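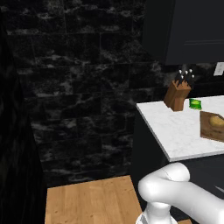
Efe Nnaji says the wall behind a kitchen counter is the first place a new tiler gets found out, and that she would sooner lay 41 floors than one badly planned wall.

Chapter 6. Wall Tile Layout
Reading time: 7 minutes

Previous Contents Glossary Next

Most of the work in a tiled wall is done before any adhesive is mixed. The layout decides where the joints fall, how wide the cut pieces are, and how much tile has to be ordered. This chapter covers the two common bonds, the setting-out line, and the way to work out a cut list. Grouting is left to Chapter 8.

A bond is the pattern the joints make. In a stacked bond, the vertical joints line up from the bottom row to the top. In a running bond, each row is shifted sideways, so the vertical joints are staggered as they are in brickwork. Large rectangular tiles on a kitchen wall are often set this way. With dark marble and light veining, thin joints are hard to pick out from a distance, but a row that drifts out of level will still show where it meets the bottom of a cabinet.

The usual shift in a running bond is half a tile. Long tiles are often slightly bowed, and a half shift puts the high middle of one tile beside the low end of the next. The resulting step is called lippage. A shift of one third reduces it. Check the maker's sheet before choosing.

Natural stone needs one more step. Open several boxes at once, lay the tiles out on the floor, and move them until the heavy and light veining is spread the way the client wants. Number the backs in wax pencil.

The worked problem in this chapter uses the canteen kitchen at Stilcombe, where Tanko Iyamu kept the full site notes. The wall was 3,879 mm long. The first plan started with a whole tile at the left corner and left a narrow sliver at the right. Iyamu moved the setting-out line to the center of the wall and began again from there. His notes are reprinted after Section 6.4.

Before reading on, you should be able to use a level and a tape, mark a plumb line, and make a straight cut on a wet saw. If not, go back to Chapter 3.

6.1 Finding the setting-out line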